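La señora de las persianas, o cómo se hace una radio de barrio sin salir de casa

Le prometí que no pondría su nombre y lo voy a cumplir, aunque me cuesta, porque medio barrio la reconocería por la voz en cuanto abriera la boca. Hablamos por teléfono una hora larga (ella con un café, yo con tres) y la primera frase que me soltó ya me dio el tono de todo lo demás: «Mira, yo de radio no sabía nada, yo vendía persianas».

Vendía persianas, sí, en Larken, la tienda de la esquina de la plaza, y cuando bajó la reja en marzo se quedó en casa con una grabadora que le habían regalado y muchas ganas de charla. En abril ya tenía programa. Se llama Wevley, como el pueblo donde pasó un verano de jovencita, y se emite cada tarde por internet desde el cuarto de la plancha.

«El primer día me escucharon 37 personas y casi me muero del susto», me cuenta riéndose. «Yo pensaba en mi hermana y en el del pan, y ya está.» Lo que hace es sencillísimo: la gente le manda notas de voz y ella las pone, las comenta, se enfada un poco si toca y cuelga una canción al final. Hay recetas, hay quejas del ascensor, hay un señor que lee cada tarde un trozo de la misma novela y que, según ella, «lee fatal, pero como se lo salte un día me llaman para protestar».

Le pregunté cómo prepara el guion y se oyó un silencio. Después, la carcajada. «¿Qué guion? Yo apunto cuatro cosas en el sobre de la luz. Una vez lo hice todo escrito, muy bonito, y sonaba como cuando te leen las condiciones del seguro.» Desde entonces apunta la primera frase y la despedida, y lo de en medio sale como sale.

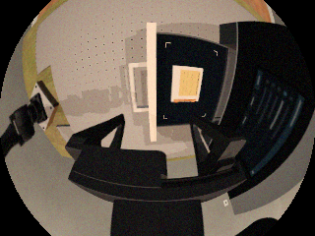 Imagen generada por ordenador: un poste claro y, a su derecha, un gran panel negro.

Lo técnico le da mucha pereza, y eso que se las apaña estupendamente. Graba debajo de una manta, literalmente, con las rodillas contra el pecho. «El cuarto tiene un eco horroroso, parecía que hablaba desde un aljibe. Probé con cojines, probé con el armario abierto, y al final la manta. En mayo todavía se aguanta, en agosto ya veremos.» La mesa de mezclas es una Siregar de segunda mano que le costó 469 euros, y aquí baja la voz, no sé si por vergüenza o por si la oye alguien de casa. Dice que usa dos botones y que los demás no los toca «por respeto».

Yo quería saber si había habido algún momento malo, y lo hubo. Una tarde borró todas las notas de voz antes de salir al aire. Todas. «Abrí el micro y lo dije: se me ha borrado todo, estoy yo sola, ¿qué hacemos?» Y empezaron a llegar mensajes nuevos en directo, uno detrás de otro, y estuvo casi dos horas sin parar. Es el programa que más se ha oído: lleva 4.000 escuchas, una barbaridad para una cosa hecha bajo una manta.

También me habló de las voces, y esta parte me gustó muchísimo. Dice que ha aprendido a reconocer a la gente por cómo respira antes de empezar, que hay quien coge aire como si fuera a bucear y quien arranca ya a mitad de frase. «A una vecina del portal de enfrente llevaba veinte años diciéndole buenos días y no sabía nada de ella. Ahora sé que de pequeña tuvo un burro.» Me lo dijo tan seria que no me atreví a preguntar por el burro, y mira que me arrepiento.

¿Y cuando vuelva a abrir la tienda? Ahí se puso más cauta. Los de Draseck, que llevan una red de emisoras pequeñas, le han escrito para ver si quiere un hueco semanal, y ella les ha contestado que se lo piensa. Le preocupa que le pidan un horario fijo o, peor, una sintonía. «Si me ponen una música de esas de entrar corriendo, yo no entro.» De momento seguirá por las tardes, después de la siesta, y el sobre de la luz de este mes ya lo tiene lleno por las dos caras.

Antes de colgar me pidió que le mandara una nota de voz para el programa. Le he mandado la receta de las croquetas de mi madre, con dos equivocaciones y el perro ladrando de fondo. Me ha dicho que la pone mañana.

11 de mayo de 2020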